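Drawer cabinet

A drawer cabinet is a low piece of furniture with drawers stacked under a flat top. I wrote most of this entry for the Dundis household wiki, and I've got two of them at home, so yes, I'm a little biased! People buy one for the drawers and end up living off the top. 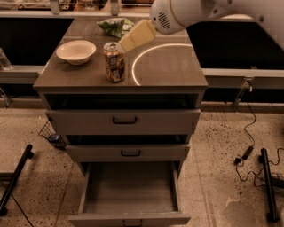 Snacks are the usual culprits. A bowl, a drink, a bag of chips, and suddenly you've got a side table (mine hasn't been clear since September). The oldest listing I've found is in a Marulanda store catalog from 1921, where it's called a "drawer stand." See also: Sideboard, Nightstand.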